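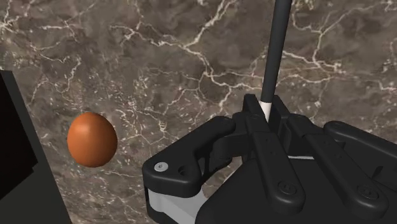 Public money given to private people is the subject of this chapter, and I'll warn you now that I get a bit carried away by it. By that I mean grants: the cheque a council or a ministry hands to a small company, a club, a website or a film crew because somebody decided the public would get something back. When a grant turns up in the news it usually turns up on its own, with one name and one big sum, and people are pleased or furious depending on whose name it is. I'd like you to get into the habit of looking at what it's resting on. Look at the brown egg and you see a smooth oval with one clean outline, and then look at the marble, where the pale veins fork and fork again into smaller and smaller cracks. The grant in the headline is the egg, and our work for the next few weeks is the stone (rules, scoring sheets, meeting notes, who knew whom, and all the very dull paperwork that I've grown unreasonably fond of).

What this chapter covers

We'll start with where grant money comes from and who is allowed to give it away. Then we'll follow one grant from the first advert to the last receipt. After that comes the part my students always want to skip to, which is what to do when the person who got the money has said something in public that a lot of other people can't stand. Please don't skip to it! It makes very little sense without the rest.

You'll need Chapter 3 fresh in your mind, mostly the section on the difference between a budget and a spending report. If you can't remember which of the two is a plan and which is a record, go back and read those pages again before you carry on.

A grant in Pludalby

I learned most of this in Pludalby, where I was the junior on a newspaper with a leaky roof and a very good coffee machine. The town council ran a small business fund called Zondeck. It had been set up in 1963 to help shopkeepers on the harbour street, and over the years it had been stretched to cover nearly anything with a business plan attached. One July the council published its list of winners, and on it was a firm called Trolell, which made short online films about local history.

Fine so far. Then a reader rang in to say that the man behind Trolell had spent half the spring on his own page cheering on a party that wanted the council abolished. She was livid. Why was the council paying him? My editor thought it was a lovely story and so did I, and I wrote it up in an afternoon – name, sum, three of his ruder posts, and a line saying the council had been asked for comment (I had rung once, at lunchtime).

It was all accurate. It was also a pretty poor piece of work, and I'd like to show you why.

What I hadn't asked

I hadn't asked what the money was for. I hadn't asked whether the fund's rules said anything about an applicant's opinions, and they didn't, not one word. I hadn't asked how the applications were marked, or who else had applied and been turned down. I didn't know whether the full amount had been paid or only promised. That last one still makes me wince, as the first instalment hadn't left the council's account on the day we printed that he had "received" it.

Samina Mohmand sat at the next desk. She had been covering the council since long before I arrived, and she didn't tell me off. She asked for the fund's file under the access rules and, when it came, dropped it on my keyboard. It ran to 1139 pages. "Start with the scoring," she said, and went to get her lunch.

So I started with the scoring. There had been 16 applications that year and 5 had been funded. Every one had been marked by the same small panel using the same sheet, and Trolell had come second. You could argue with the marks, and I did, at length, to anyone in the office who would stand still. But there was nothing to suggest that the man's politics had helped him or hurt him. The panel had never seen his page.

Further down the file there was a real story, though, and I'd walked straight past it. A consultancy called Hosoda had been paid to help the council write the scoring sheet. The same consultancy had also been paid by one of the applicants to help fill in its form. It had told the council so in a letter, quite properly, and the letter had been put in the file and never passed on to the panel. That applicant came first.

Three questions that get muddled

When people are cross about a grant they're usually asking several things at once, and it helps a great deal to pull them apart.

Was it allowed? This is about the rules as they stood on the day. You answer it with documents, and it often has a plain yes or no at the end of it.

Was it fair? Now you're asking whether everybody who applied was treated in the same way. You need the losing applications as well as the winning ones, and you need to know who was in the room. The Hosoda letter belongs here.

Was it wise? This one is a matter of judgement, and voters are perfectly entitled to have a view on it. Someone may think a town should never pay for films, or should never pay someone who insults it. You can report that view, and you should, but you can't prove it or disprove it with a receipt.

My Trolell article asked the third question and let readers believe it had answered the first. I see the same thing almost weekly in other people's work, and I don't feel very superior about it.

A word about posts and pages

A good many grant stories now begin with something written on social media, either by the person who got the money or by the campaigner who spotted it. Treat both as tips. A campaigner's post may be right in every detail, and plenty of them know the budget better than the reporters do, but they've picked the quotation they liked best and you haven't seen what came before it. Save the original, with its time and its web address. Read the posts on either side. Then ring the person and read the words out to them, slowly, and give them a decent amount of time to answer – more than one lunchtime, please.

Before you read on

Find the most recent list of grants from your own council or region. Choose one you've never heard of, for a sum that doesn't shock you, and write down which of the three questions you could answer from the published papers alone. Keep your notes, as we'll use them again at the end of section 4.2, when you'll write your first request for a file.

4.1 Who is allowed to give money away?

Every public fund has a document that brought it to life. It may be a law, a council decision or, in older towns, half a page of minutes in somebody's handwriting. Finding it is your first job, and it's usually easier than you'd think if you start from the budget line and work backwards.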